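Re: [prornthorpe-kitchen] dish racks, again
From: Denise Hollis
To: prornthorpe-kitchen list

Hi all, quick one before I run, sorry for the typos.

Genowefa Dudek wrote:
> Can we please settle the drying question before September? The old
> wire rack is rusting and leaves orange marks on the bottoms of the
> cups. I priced the Gastia steel one, 249 and that's before shipping,
> and it takes up half the counter. Also whatever we get, someone has
> to say where the mugs go. Right now they sit upside down on a dish
> towel and the towel is never dry.
>
> I'd be happy with wood if somebody can tell me it won't go moldy.
>
> Genowefa

OK so, wood. I'm for it. Pegs, slats, plates stand up on edge, air gets round them. 249 for a steel thing is silly when the whole kitchen budget for the year is 752 and we still owe for the kettle.

On mold – mine at home has been going four years. Pine, nothing fancy. It goes gray where the plates drip if you leave it pushed up against the wall, so pull it forward a bit and stand it on end over the sink once a week. Mineral oil twice a year. That's teh whole routine.

Mugs: get a tree. Square base, post, pegs. They hang by the handle and the towel can go in the wash and stay there. Two or three on a tree is fine, load it all on one side and it'll tip, so spread them out.

Light pine rack with the blue plate and the yellow one in it, mug tree up front with the pink mug on the left arm, toaster oven over on the left. 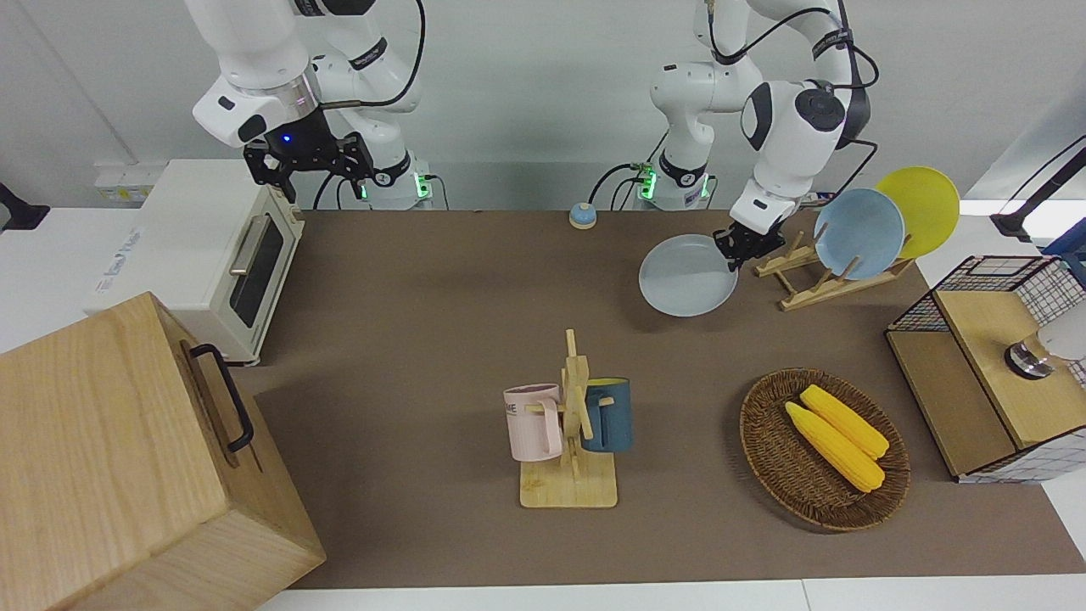 Vesela Nikolaidis wrote back to me off list and said I could pass it on: she's fine with wood but wants the rack to hold the big dinner plates too, because the Gereo one she had was pegged for saucers and anything larger leaned out and fell over. Measure the gap between pegs before ordering, she says, and bring a real plate to the store. She also thinks the mugs should live near the coffee and not near the sink.

Fair on the plates. Not sure on the mugs, wet ones drip and the coffee end has the outlets. Could dry them by the sink and leave them there? Less walking.

Other stuff while I'm at it

– toaster oven. Crumb tray, please. Also leave space behind it, it gets hot back there and people keep shoving the bread up against it.

– odd plates. We have far too many. If yours is in the bottom cupboard and you want it, take it home, otherwise the chipped ones go out at the end of the month. Keep the plain colored ones, they stack.

– the Kolev mugs with the loose handles, don't hang those on anything. Box by the door.

Dušan, you said you could get a rack and tree together for 194? Is that with the oil or without. If it's with I say just buy it and I'll pay you back out of the jar. If anyone objects say so by noon tomorow, otherwise I'm calling it done.

Kyriaki still has the key to the supply closet I think – Kyriaki can you drop it in my mailbox?

Gotta go,
Denise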